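# Cetska lunch counter moves snacks to the front, adds trays

The grab-and-go counter at the Cetska building has a new layout this week, with drinks and candy on stepped acrylic racks and the packaged food set out in baskets and trays.

Şengül Karabulut, who took over the counter in December, said the old setup had people reaching over one another to get to the drinks cooler while others waited to pay. The counter is open to staff and visitors on the ground floor and serves 300 people on a busy weekday, most of them in a 72-minute stretch in the middle of the day.

"We had one shelf for everything," Karabulut said. "The sandwiches were under the chips, and the chips were on top of the bread. People bought what they could reach."

The layout was tried out on a brown tabletop before it went to the counter. Karabulut spent most of a Sunday moving items back and forth to see what could be read from a standing position and what got lost behind something taller. The drinks went at the back. An empty tray stayed in the middle, to be used for putting an order together. 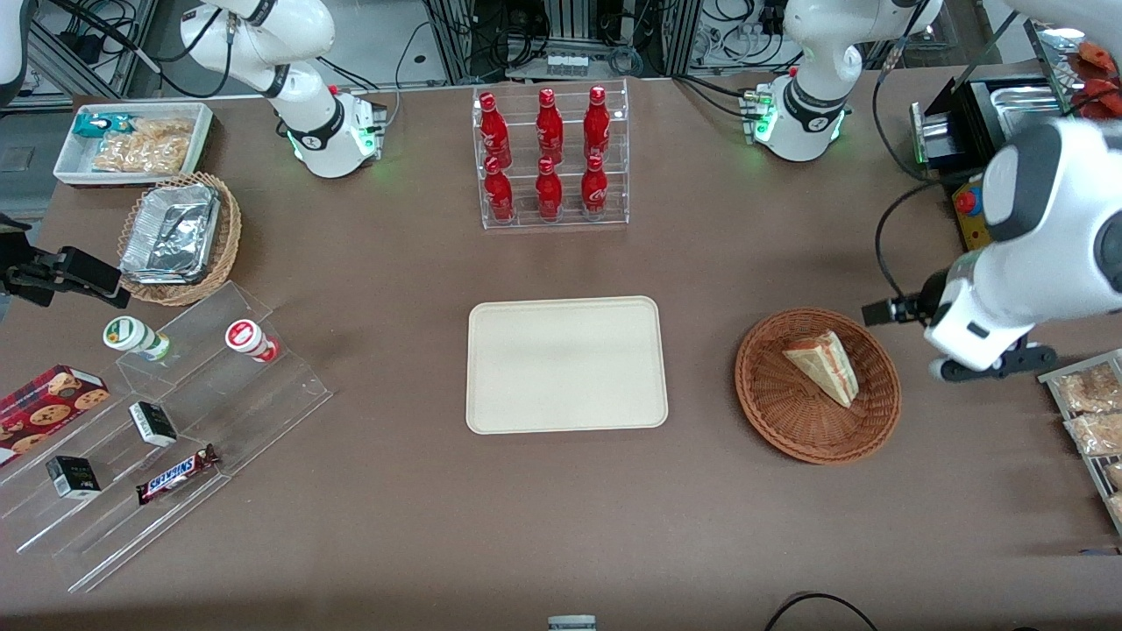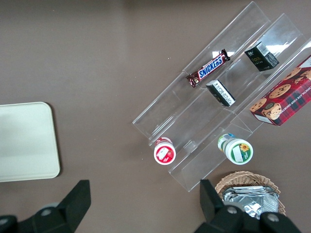

Trial layout for the Cetska counter. First photo: bottled Coca-Cola on a two-step rack, with a beige tray below it. Second photo: a Snickers bar and boxed items on a clear acrylic rack.

The biggest change is how the drinks are shown. Bottles now stand in rows on a clear rack, with the back row raised a step so it can be seen over the front one. Karabulut said the rack will be refilled from a case kept under the counter, and the cooler will stay in use for anyone who wants a cold bottle.

Candy bars and small boxes get troughs of their own. Under the old system they were kept in a bowl by the register, and the bowl was usually down to one kind by early afternoon — the rest had sunk to the bottom. The sloped sides of the new troughs hold a bar or a box at an angle, and Karabulut said regulars found the one they wanted faster during a short test with staff from Vorero, the design office on the second floor.

Sandwiches are sold in clear wrap, one wedge to a pack, and go in a round wicker basket. Hot lunches in foil containers have an oval basket on the left side. Bread is on a tray on the right, and crackers are on a white one. Karabulut considered putting the crackers and bread together and dropped the idea after the first try, when the crackers ended up underneath.

The racks came from Nel, a shop fittings supplier that also did the shelving in the mail room. The baskets were already in the building. They had been used for rolls at the old cafeteria, which closed when the kitchen moved, and were washed and brought down from storage.

Prices are not changing. A sandwich and a drink bought together will still get 10 percent off, and the discount now covers a sandwich with crackers as well. Hot lunches are not part of the offer.

Deliveries will stay on the same schedule. Sandwiches come in before 9 in the morning, and the foil containers follow later, once the kitchen has finished the first batch. Tukari, the company that handles the building's food waste, will keep picking up unsold bread and sandwiches at the end of the day.

Some staff have asked for more fruit and for a drink without sugar on the front rack. Karabulut said both requests are reasonable, but that fruit needs a deeper basket than the ones on hand. A second drinks rack has been priced and may be ordered if the first one holds up.

Payment is still by card or building badge. The register has moved to the far end of the counter, past the bread, so the line now runs in one direction. Anyone picking up a prepaid order can go straight to the register and does not need to wait in line.

Labels are the part that isn't finished. The allergen sheet is still a binder next to the register, and Karabulut wants a small card in front of each basket and tray before the end of the month. Until then, customers with allergies should read the pack or ask at the counter. The foil containers will be labeled on the lid in the kitchen.

Comments on the new layout can be left at the register or sent to the front desk, marked for the lunch counter.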